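Clengate Athletics Club
1/14
The club publishes the following statement on the result of the women's 4 x 400m relay at the Stestberg Inter-Club Championships in June. We have received a great many messages and will answer the main points in this thread.

2/14
Our team crossed the line second and was later disqualified. The ruling concerned the order in which outgoing runners lined up at the second changeover. The club lodged an appeal within the time allowed. The appeal was heard the same evening and was dismissed.
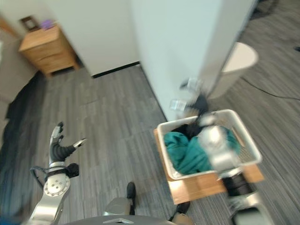
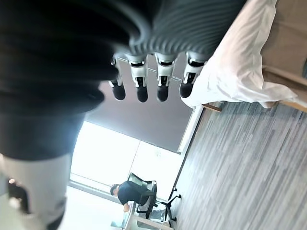
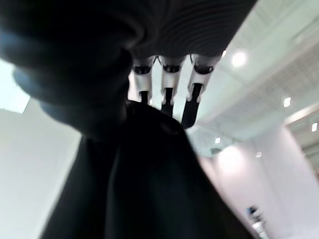
3/14
THE RULING
Outgoing runners must stand in the order in which their team-mates pass the 200m mark. Once placed by the official, they may not change position. The referee found that our third-leg runner moved inside one place after she had been set.

4/14
Our appeal did not dispute that she moved. We argued that the runner from Arain Harriers had already stepped out of the line, that a gap had opened, and that no other team was hindered. The jury accepted the first two points and did not accept the third.

5/14
The club accepts the decision. We ask members and supporters to stop contacting the officials concerned. Several of them are unpaid, and one has received messages at home which no one should have to read. Any member found to have sent such a message will be dealt with under the code of conduct.

6/14
THE ATHLETES
All four runners have been spoken to individually by our head coach, Ailsa MacBrayne. They have asked not to be interviewed for the time being. Please respect this at training and on the journey to away fixtures.

7/14
Statement from Ailsa MacBrayne: "They ran the best relay this club has run in my time as coach. The mistake at the changeover was a small one and I share it, as we had practised the baton far more than the waiting. I have told all four that they will be picked on form, as before."

8/14
THE MEDALS
Silver medals were handed over on the podium before the protest was decided. They have been returned to the organisers by recorded post. Vunthorpe Ladies, who finished third on the track, are now second, and Arain Harriers are third. We have written to both clubs with our congratulations.

9/14
Vunthorpe Ladies have since offered to lend us their medals for our end-of-season evening. The offer was a kind one and has been declined with thanks. Their captain has been invited to attend as our guest, and has said she will come.

10/14
THE SUPPORTERS' LETTER
A letter asking the organisers to restore the result was signed by 1,612 people. It was passed on in full by our secretary, Kenneth Dunbar. The organisers have confirmed receipt. Their rules do not allow a jury decision to be reopened by petition, and the club will not be asking for an exception.

11/14
We have, however, put forward a change for next season. We propose that where medals depend on a protest, the ceremony should wait until the protest is settled. The proposal has the written support of 5 other clubs. It will be considered at the winter meeting of delegates.

12/14
TRAVEL FUND
A number of people asked whether they could give something to the team. The club does not accept gifts to named athletes. Donations to the junior travel fund are welcome and now stand at £847. The money will go towards coach hire for the under-15 and under-17 fixtures at Arain and Vunthorpe.

13/14
TRAINING
Relay sessions will resume at the Clengate track at 6.30pm on the usual evening. The second half of each session will be given over to changeover procedure, with a qualified official present. Athletes in the under-17 group and above should attend whether or not they expect to be chosen for a relay. Spikes may be worn. Please use the lower gate, as the car park entrance is still closed for drainage work.

14/14
Questions about the appeal should be sent in writing to Kenneth Dunbar at the club office. Replies will be sent within ten working days. The club will not be commenting on the ruling further on this account. Results for the field events at Stestberg, including two club records in the javelin, will be posted separately.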